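3.2 Slatted surfaces and the drying of spills

Outdoor and canteen furniture has had far less attention than flooring in the study of how everyday surfaces shed water, and we think that is a real pity. A tabletop built from slats is a wonderfully simple piece of drainage. Liquid that lands on a slat spreads until it meets an edge, hangs there for a moment as a bead, and then either drops through the gap or clings to the underside. Which of these happens depends on the width of the gap, the rounding of the edge and the finish, and small changes in any of them can make a surprising difference to how long a table stays damp.

Our survey covered 2321 spill records gathered at two sites, the covered market at Wistholm and the works canteen at Ukton. Records were kept on paper cards and copied out in May. Each card gives the volume poured, the time until the top felt dry to the hand, and a short note on where the liquid went. We were delighted by how carefully the notes had been filled in, and several of the patterns discussed in Section 4 were first spotted in them. 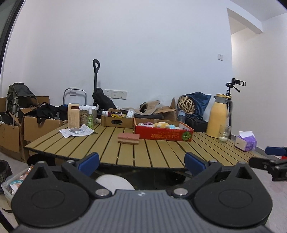 Figure 2. Tan tabletop of long slats with dark gaps between them, set before a plain white wall.

The layout in Figure 2 belongs to the family we call open slat, in which the gaps run the length of the top. Open slat tables made up about 1000 of the records. The rest came from closed tops with a shallow groove, mostly the Sunport pattern used throughout the Ukton canteen. We had expected the grooved tops to do badly, and with large spills they did: once the groove was full, water simply sat. With small spills, though, they kept pace with the open slats, and on still days they were sometimes ahead. This was the most exciting result of the whole survey for us, as it runs against the advice usually given to buyers.

A likely cause is the hanging bead. On an open slat the last few drops gather along the lower edge, where little air moves, and they can stay there long after the top is dry. The Shehu edge test, described in Appendix B, measures this directly by pressing a strip of blotting paper along the underside and weighing it.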